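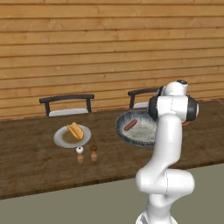
Notes for my slot: mixing a live set on your own

Okay, so hi. I've been behind a desk at small gigs for long enough that my left ear complains in January. Say hello to the back row, check they can hear me without the mic.

Start with the Tolalwood story. First night I ever ran sound there, room holds 80 people, and I turned up with enough gear for a field. The drummer laughed at me. You couldn't hear a note of bass past the second table, and the guitar was taking people's heads off. Pause here, let them picture it.

What I learned that night

Walk the room before you touch a fader. I mean really walk it, into the corners, over by the bar, right up against the stage. Clap as you go. Tolalwood has a low ceiling over the back half and everything around 900 Hz piles up there, so vocals sound like they're coming out of a bucket. I pull a bit out on the mains and leave the monitors alone.

Then drums. I used to mic every single thing on the kit (show of hands, who still does?). In a room that size I use 2 mics now, kick and one overhead, and I only bring the overhead up if the band is quiet. Trusard, the three-piece I mix most, hardly need it at all. Their drummer hits like he's mad at somebody.

Don't forget to mention the guitar amp trick! Tilt it back, or stick it on a chair, so it points at the player's head and not at his knees. He hears himself, he turns down, everybody's happier.

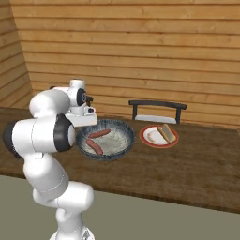 And once he's turned down you've got space for the vocal, so that's where I go next. High-pass it, then find the harsh spot. For Trusard's singer it's close to 3000 Hz and it moves when she gets tired, so I keep a finger on it for the last few songs.

Play clip one here, the rough board mix from the Woltby show. Let it run through the first chorus. Then clip two, same song, with the vocal cut in. Don't talk over it this time.

Monitors

Oldřich Vlček taught me this one when we shared a desk for a summer. Ask each player for the one thing they can't live without, give them that, and wait. Most of them never ask for anything else. Stankevičius, the duo with the accordion, only ever wanted the kick drum from the backing track. I'd been sending them a full mix for months, bless them, and they were too polite to say.

Feedback: ring out the wedges before the band arrives, with the vocal mic on its stand where the singer will really be. Cupping the mic undoes all of it, so have a friendly word with your singer.

If there's time, do the bit about power strips and label tape. If not, skip to questions.

Leave the desk on so people can come up and have a go. Mute the mains first!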